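4. The sorting rig

The rig was built in the shared workshop at Ladlow between the start of term and May. Burgi Pichler did the wiring, Krešimir Radonjić wrote the control program and I did the bin and the blocks. Our first bin was a plastic tray, and it moved every time the gripper touched the side. We changed to a metal bin with two compartments and clamped it at the rim. It has not needed replacing, though the divider is now badly marked.

We used bar-shaped blocks in two colours, red and green. The task is to pick up a block from the front compartment and put it in the rear one. A run ends when the front is clear or when the program gives up.

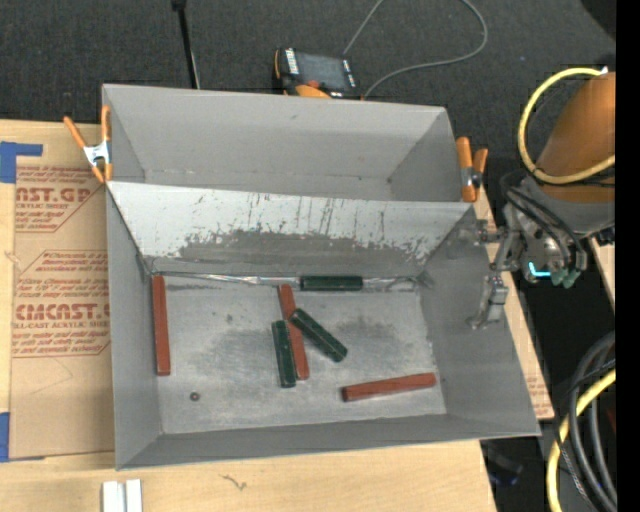 Why not start with the blocks in neat rows?
Neat rows were too easy. The program managed them in the first week, and they told us very little about blocks that touch or lie across each other.

We logged 741 picks in total. Of these, 271 were with blocks touching, and 52 of that group failed. Most failures came from the gripper closing on two bars at once — the program treats a close pair as one wide block. Casimiro Bermúdez suggested nudging the pair apart first, and this is written but not tested.

The other problem was the wall. Blocks lying flat against the divider leave no room for a finger on that side, so the arm has to take them by the ends. We set this by hand and it is slow.

Ita Ó Dálaigh has the rig booked from Thursday, so the nudge test will be done after that.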